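Ticket 642: Left arm twitches at wrist, gripper lets go under light load
Last updated: Friday, 9:40 pm
Status: Open (was Closed, reopened by reporter)
Reported by: Ildikó Szűcs
Assigned to: Merike Kivi
Where: Pärn workshop, back bench
Hardware: Juvik arm, home build, printed brackets. Skandby servos throughout. Dravitz controller board, stock power supply.

We use cookies to keep you signed in and to remember your ticket filters. Accept / Manage settings

ORIGINAL REPORT (Ildikó)

The wrist on the left arm twitches when it holds a pose, and now and then the gripper opens by itself and closes again. It doesn't do it when the arm is parked. It doesn't do it in the first few minutes after power on either, so a quick test will tell you that everything is fine. Please don't close this on a quick test.

Steps:
1. Power on and home both arms.
2. Run the pick routine with the soft black case on the table.
3. Keep going. First twitch usually shows up after 17 cycles or so. The gripper opening comes later, and not on every run.

Expected: gripper holds until told to let go.
What I get: a small jerk at the wrist, one missed reply in the log, then sometimes an open and close that no command in the log explains.

COMMENT 1 (Merike)

Sounds like the known servo firmware problem. The Juvik forum says to update every servo on the bus and it goes away. I flashed all of them tonight, ran it ten times, no twitch. Closing.

COMMENT 2 (Ildikó)

Reopening. Ten is fewer than 17.

I also don't buy the firmware story. I read that forum thread from start to end and what it contains is a lot of people who updated, saw the fault go away for an evening, and posted that it was solved. Two of them came back a week later to say it wasn't. Those posts have no replies. The right arm had the same old firmware as the left and never twitched once.

With the new firmware on, the left arm twitched on the first long run. So we can cross that off, or at least I am crossing it off.

COMMENT 3 (Merike)

Fair enough. Power supply then? The board's manual wants a bigger one if you run two arms.

COMMENT 4 (Ildikó)

The board's manual is written by the people who sell the bigger one. But OK, I tested it. Unplugged the right arm completely and ran the left alone on the same supply. Same twitch. I had the meter on the rail during the run and it sagged a little when the shoulder lifted and hardly at all when the wrist moved. The twitch comes when the wrist moves. If anyone wants to buy a new supply anyway, it can come out of their own pocket.

What I think we should look at is the wiring. We have cable loops going from joint to joint with enough slack to catch on things, and zip ties holding them where somebody thought it looked tidy. When the wrist rolls over, the loop near the bracket goes from relaxed to tight. I can feel it with a finger when I turn the joint by hand with the power off.

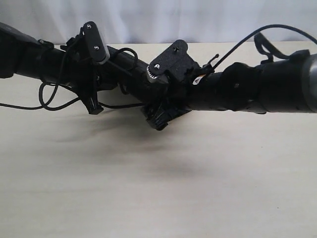
So the plan for the next session is boring. Power off, move each joint by hand through its whole range, and write down where a cable goes tight. Then swap one thing at a time. Please don't swap the servo AND the cable AND retie everything on the same evening, like we did with the elbow. We still don't know what fixed the elbow.

COMMENT 5 (Merike)

Did the hand test with the power off. Notes:

Base: fine all the way.
Shoulder: fine.
Elbow: fine, cable rubs the bracket edge a bit but never pulls.
Wrist pitch: fine.
Wrist roll: goes tight well before the end stop. I measured 151 degrees of roll before I could feel the pull. The pick routine goes past that every time it turns to set the case down.
Gripper: fine by itself.

I snipped the one tie next to the roll joint and left everything else alone. Long run, more than double your number. Three missed replies in the log, no visible twitch. I'd call that better.

COMMENT 6 (Ildikó)

Better, yes. Fixed, no. Three missed replies is three too many on a bus that short. The right arm logs zero.

I'd also like to know whether the connector got damaged while it was being pulled on all that time. The little white plugs Skandby uses aren't made for it. They're fine in a catalog photo where the arm doesn't move.

Test for that: leave the arm holding still, push down lightly on the case so the wrist has some load, and wiggle the plug at the servo with a wooden stick. Watch the log. If replies drop while nothing is being commanded, it's the plug or the crimp.

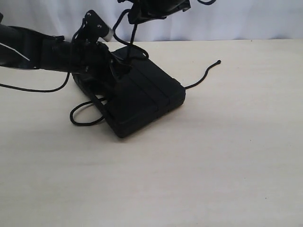

Left arm, gripper down on the case.

COMMENT 7 (Merike)

Did the stick test. Wiggling the plug at the gripper servo: nothing. Wiggling the plug at the roll servo: replies drop, and I can make it happen whenever I like. On the fourth wiggle I got the open and close you described — so that one is real, sorry for doubting it.

My guess is that the servo loses power for an instant, wakes up, and the board sends it and everything after it some default position. I haven't seen that written down anywhere, and the Dravitz support page just says "check your cables."

COMMENT 8 (Ildikó)

"Check your cables" would have saved us the firmware evening, I'll give them that much.

I don't fully believe the default position part. If the board sent a position, it should be in the log, and it isn't. Could be the servo doing it by itself on wake. Either way, replace the cable first and see what's left.

To do, in this order:
- New cable from wrist roll to gripper, longer by a couple of inches. Merike has the crimp tool.
- No tie within a hand's width of the roll joint.
- Long run, log saved, no other changes that evening.
- If replies still drop: swap the roll servo with the one from the right arm and see whether the fault moves with it.
- Ask Dravitz what the board does when a servo drops off and comes back. I expect a link to the same page.

COMMENT 9 (Merike)

Cable is made, not fitted yet. I'll put it in on my next evening. Leaving the ticket open this time.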